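Home Reviews Workshop Kitchen Archive Contact

Drumar 200 Grout Sealer and Applicator Kit: Long-Term Review

Reviewed by Seo-ah Ra 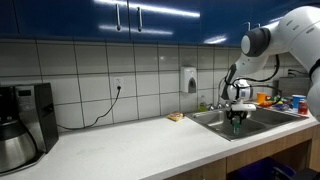
What is in the kit

The Drumar 200 is a penetrating sealer for cement-based grout. The box holds one bottle of sealer, a screw-on applicator with a small nylon wheel, two spare wheels, a microfiber pad and a folded instruction sheet. The carrier is water. The smell is faint and gone within an hour with a window open.

Drumar sells a larger bottle without the applicator. The thread is the same on both, so the wheel can be moved over. Royer wheels do not fit.

Preparation

The instruction sheet asks for clean, dry grout and leaves it there. I used an alkaline cleaner and a stiff nylon brush, rinsed twice, and left the wall overnight. New grout needs longer. Shahnaz Karunaratne, who set the tile in my first test area, waits a full week before sealing and would not let me start on the Wednesday I had planned.

Do not use vinegar. It etches the surface of the joint and the sealer takes unevenly afterward.

Application

The wheel is good. It tracks a 1/8-inch joint without much steering and lays down a line only slightly wider than the grout. On a vertical surface the flow is harder to control. With the bottle more than half full, a light squeeze is enough to start a run, and the run ends up on the countertop. I taped the bottom edge and kept the pad in my other hand.

Inside corners are the weak point. The wheel housing is too wide to reach the last half inch, and I finished those with an artist's brush. Tornier solves this with an angled tip, and Drumar should copy it.

Wipe the tile face within five minutes. On glazed tile, residue left longer dries to a haze. Fresh sealer lifts most of it. The remainder took a plastic scraper.

Coverage

The label claims 200 linear feet per bottle for one coat. I measured 146 feet of joint on my second job and applied two coats, with the second starting 2 hours after the first. The bottle ran out with almost a quarter of the second coat left to do. The claim may hold for narrow, dense joints. For ordinary sanded grout, buy a second bottle.

Stain test

I made four sample boards with light gray sanded grout and left them to cure for four weeks. One was left bare. The others received Drumar, Tornier and Clerstead, two coats each. Coffee, olive oil and tomato sauce were left on for an hour and then wiped with a damp cloth.

Bare: all three stained.
Drumar: coffee and tomato wiped clean, faint shadow from the oil.
Tornier: same as Drumar, with a slightly darker oil mark.
Clerstead: no visible marks. It also darkened the grout by about one shade before any stain was applied.

The darkening matters if the grout color was chosen to match something. Drumar left no color change that I could find in daylight – I compared it against an unsealed offcut.

I repeated the oil test in April on boards that had been scrubbed for 400 strokes with dish soap. Drumar had lost some ground and the shadow was plainer. Water still beaded.

Verdict

Recommended for backsplashes and other light-duty walls with cement grout. For floors I would pay more for Clerstead and accept the darker joint. It does nothing for epoxy grout, and the box says so in small type on the back. Spare wheels are sold in pairs, and the old one is not worth cleaning once sealer has dried in the axle.

We use cookies to remember your preferences and measure site traffic. Accept Decline Cookie settings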